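Squeeze, Record, Repeat: A Week With the Skorna Hand-Held Gripper Kit

Rosstead's demo-collection kit wants to make robot teaching something anyone in the shop can do. Mostly gets there. Bring patience for the app.

6 Oct 2025

First thing you notice, the weight. Second thing, the noise, or lack of it. No motors. No fan. You squeeze, the fingers close, you let go, they open. That's the machine, more or less, and the rest of the price is in what it remembers.

The Skorna kit comes from Rosstead, a small outfit that has been selling grippers to labs for a while and decided in June to sell the other half of the job too. The pitch goes like this. Robot arms are slow and annoying to teach by remote control. People are quick. So put the robot's fingers in a person's hand, strap a camera to it, and let the person do the task while everything gets written down. Then train the arm on that. Same fingers, same view, no arm needed until the end.

Not a new idea. Labs have been printing their own for years. What's new is somebody putting it in a case with foam cutouts and a phone number.

We had one for nine days. Notes follow, in the order they got written, mostly.

What's in the case

Gripper, obviously. Camera and mount. Two sets of finger pads, one soft, one harder. A cable that is too short. A calibration card, laminated, already bent at one corner on ours. Hex keys. A printed quick start that runs to 16 pages and could be six.

No carry strap. You will want a strap. The sling from an old camera bag did fine for us.

There is also a year of Gristidia, the software that takes the recordings and turns them into something a training script can eat. More on that below, and not all of it kind.

Setup

Unboxing to first recording took the better part of an afternoon. Should of been an hour. The calibration wants you to move the card through a set of poses while the screen shows a little green outline, and the outline is fussy. Too close, it complains. Too far, complains. Tilt the card under a strip light and it loses the thing completely and starts over from the first pose.

Trick, from the support line and not in the booklet: cover the table. Plain paper, matte, taped flat. Shiny benches confuse the tracking, busy wood grain sometimes does too. We did it and calibration went through second try.

After that, quick. Plug in, wait for the tone, go.

In the hand

Good. Better than good for small stuff. The trigger has a long pull and you get a real sense of how far the fingers have moved, so after a few minutes you stop looking at your hand and start looking at the object. Which is the whole point.

Balance is a bit forward. Ten minutes is nothing, half an hour and the wrist starts talking. Two of us swapped every 20 minutes and that felt right. Left-handers get no special version but the grip is close to symmetrical and our one lefty didn't moan.

The fingers are flat, blocky things. Wide faces, textured pads. They are built for holding, less so for picking. A coin on a table? Forget it. A folded cloth, a cable end, a bit of tubing, a box flap, all fine.

Soft goods and bendy things

This is where most buyers will go with it, I think, because soft and bendy is exactly where scripted robots fall down. Cloth doesn't sit still. Tube has opinions. You can't write down where the edge of a towel is going to be.

So that's what we spent most of the week on. Fabric, yellow tubing, grab, drag, lay flat, let go. Reset. Again. It is dull work and anyone selling you this kind of kit should say so up front. Rosstead does, to be fair, on page two of the booklet.

By the end we had 308 recordings. Gristidia threw out a handful on its own for lost tracking, we binned a few more for fumbles, and 300 went forward. That's a small set by anybody's standard. Enough to see if the pipeline works, not enough to brag about.

A few things learned along the way.

Start each take with the fingers open and wide. The software uses the open position as a zero, and if you begin half squeezed everything after is off.

Keep both fingertips in view of the camera. Sounds easy. Then you lean in to see better and your wrist rolls.

Slow down at the grasp. People are fast and sloppy right at the moment of contact, and the arm will learn the sloppy.

Don't tidy the background too much. We cleared everything at first, then support told us a bit of clutter behind the table is good for the tracking, it gives it corners to hold on to. So the clutter came back. No complaints from anyone. 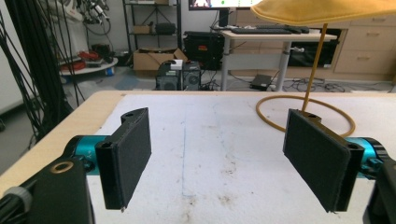

The software, sigh

Gristidia is a browser app. It wants a fast connection and a newish computer and it will tell you off if you have neither. Uploads run in the background, in theory. Twice ours stopped with no message and we only found out next morning. There's a resume button. It's in a menu inside another menu.

Once the takes are up, it's decent. Every recording gets a timeline with finger opening drawn as a line underneath, so you can see the grasp as a dip and jump right to it. Trimming is drag and drop. Tagging is quick with the keyboard. Sorting by "tracking quality" is the best feature in the whole thing and should be the default view, and isnt.

Export is where it gets grumpy. Two formats, one of them Rosstead's own. The open one works but leaves out the tags, which you just spent two evenings on. Support says a fix is coming. They didn't say when.

And the subscription. First year is included, then you pay, and if you don't pay you can still download what you have but not process new takes. Read that bit twice before you sign for a fleet of these.

Does the arm learn anything?

Some. We ran the results on a borrowed arm fitted with Rosstead's matching fingers, using the training recipe that comes with the kit and no cleverness of our own.

Laying cloth flat: pretty good when the cloth started somewhere near where we'd put it in the takes. Move it further out and the arm reached for where it thought cloth ought to be and closed on air.

Tubing: mixed. Picking it up, yes, most of the time. Putting it down in a neat loop, no. It would let go early and the tube would spring.

Neither result shocked us. More takes would help, more variety would help more. What did impress was the fit between hand and arm. Motions looked like ours. You could see the little pause before the grasp that one of us does, copied straight over. Bit spooky.

Against the competition

The obvious one is Rizk, which makes a glove-style rig for the same job. We had it on loan earlier in the year. The glove is nicer to wear and kinder on the wrist. But you're recording a human hand and then asking software to work out what a two-finger gripper should have done instead, and that guess goes wrong in ways that are hard to spot. Skorna skips the guess. What closed on the object is what the robot will close on it.

Rizk's app is better though. Much better. Uploads don't stall, tags export. If someone bolted that app on this gripper there'd be no contest.

Then there's building your own. Plenty of groups do and the parts aren't exotic. If you've got a printer, a patient person and a spare month, go for it. You'll save money and lose the month. You also won't have spare pads in the post in two days, which we did, after dropping a set down behind a radiator.

Build and wear

Held up fine. Pads show some polish after nine days but grip the same. The joints stayed tight, no wobble. One mounting screw backed out a half turn, caught it by feel, snugged it up, done. Maybe put that on a weekly list.

The cable is the weak spot. Besides being short it's stiff, and it tugs. When you reach across a table you can feel it pulling the gripper back toward the computer. We added an extension and a hook overhead and that helped a lot. A wireless version is "being looked at," per Rosstead. Look faster please.

Who should get one

Small labs that want data now and don't want a hardware project. Workshops with one fiddly job, always the same, that a normal robot program keeps failing at. Colleges, possibly, if they can swallow the subscription, since students pick it up in minutes and two people can trade off.

Who shouldn't. Anyone picking tiny parts. Anyone with no robot and no firm plan to get one, you'll end up with a hard drive full of very tidy towel videos. Anyone with a slow line, see above.

Good

Light trigger, real feel for how far the fingers are open
Pads hold cloth and tube without slipping
What you record is what the arm can do
Support answers the phone and knows the product

Not so good

Cable short and stiff
Calibration fussy on shiny tables
Gristidia uploads stall quietly
Tags lost in the open export
Pay up after year one or stop processing

Verdict

A solid tool tied to so-so software. The gripper we'd buy tomorrow. The app we'd put up with, for now. If the tag export gets fixed and the cable grows by an arm's length this goes from a maybe to an easy yes for most shops doing soft, awkward, hard-to-script work. Loan unit goes back to Rosstead this week, with the pads we dug out from behind the radiator.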